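Section 5. Setting up your street's incident log in Flalla

Last updated 6 Jun 2021 by Mattes Sauerland

OK, so you've installed Flalla and you can sign in. (If you can't, go back to Section 2 and check that your invite hasn't expired – mine did, twice.) Now we get to the part I like, which is building the log itself: the list of break-ins, stolen bikes, smashed windows and so on that your group wants to keep track of. I set up the one for Druten this way, and later the one for Nirkov, and most of what follows comes from doing it wrong the first time.

Set aside an evening. You'll want a laptop for this, as the phone version hides half the settings.

Caution: Flalla is a notebook. It doesn't send anything to the police. If something is happening right now, call the emergency number first and type later. If it's already over, file your police report the normal way and add the report number to your entry.

Creating the log

1. From the main screen, click New Log. Give it the name of the area and leave the year out. I put the year in the Druten one and then had to rename it in January, which broke all the links people had saved.

2. Draw your boundary on the map. Click once for every corner and double-click to close the shape. Go down the middle of the road on the edges unless you really want both sides of it.

3. Under Categories, delete the default list. Yes, all 17 of them! I know it looks thorough, but people freeze when they see it, and then everything gets filed under Other.

4. Add your own. We use six: burglary, vehicle, bike, damage, theft from a yard or porch, and other. You can add more later, but you can't merge two categories once they've got entries in them, so start small.

5. Set Date Type to Range. Most people find out about a theft when they get home or wake up, and they don't know the exact time. With a range they can put "between dinner and breakfast" and the log will take it.

6. Click Save. The button goes gray for a few seconds while it thinks. Don't click it again or you'll get two logs with the same name.

Note: if your boundary comes out looking like a bow tie, you clicked the corners out of order. Hit Undo Shape and go around in one direction.

Deciding who sees what

I spent more time on this screen than on all the others put together, and I'd ask you to do the same.

1. Open Settings, then People. Everyone you invited shows up as a Reader.

2. Change two people to Editors. One is you. The other is whoever will look after the log when you're on vacation.

3. Turn Exact Address off. Entries will then show up by block, and only Editors see the house number. A list of homes that were broken into, with the numbers on it, is a pretty handy thing for the wrong person to have.

4. Turn Approve Before Posting on. New entries wait in a queue until an Editor okays them. We get around 5 a month in Nirkov, so it's hardly a job.

Caution: Flalla lets people type anything they like in the notes box, and some folks will type a neighbor's name. Take names out before you approve the entry, along with license plates and any description of a person that's only there since "he looked wrong." If somebody saw something real, that belongs in a witness statement to the police.

Getting your old records in

You may have a binder, or an email thread, or a spreadsheet some helpful soul kept for years. The import tool is called Yuan (don't ask me, I just use it) and you'll find it under Tools.

1. Save your spreadsheet as CSV.

2. Make sure the first row has column names. Yuan needs Date, Block and Category. Everything else is optional.

3. Change your old category names so they match your new ones exactly. "Bikes" and "bike" are two different things as far as Yuan is concerned.

4. Upload the file and choose Preview. Read down the dates! Mine came in with the day and the month swapped, so a rash of car break-ins in June got scattered all over the calendar.

5. If the preview looks right, click Import.

Note: imported entries skip the approval queue. Clean out names and house numbers in the spreadsheet before you upload.

Reading the totals page

The totals page draws you a bar for each category, and it's very tempting to take a screenshot and send it to everybody. Please wait until you've got a full year in there. When I switched the Druten group over from paper, the numbers went up right away, and people got scared. Reporting had gotten easier – the form takes a minute now – so a lot of small stuff that used to go unmentioned was being written down. Put a line under the chart with the date you changed over. If you compare your numbers with the official ones for your town, look at how the police sort theirs, too. A shed break-in may be a burglary in one list and a theft in the other.

Adding a stolen item
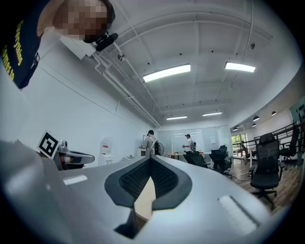 Stolen items get their own form, under the entry, with a box for the maker, a box for the serial number and a big one for the description. Fill in the first two if you can. The description is where people get lazy, and I'd like you to nag them a bit. "Gray gripper tool" could be anyone's. "Light gray hand-held gripper, matte, curved body, black rubbery V-shaped pad with a fine mesh texture, narrow beige strip down the middle of the V, two white slots of different sizes" is something an officer can hold up against a shelf of recovered property. Type the color first, then the shape, then any marks or parts that stand out, and click Attach Item before you close the form. The draft isn't saved otherwise.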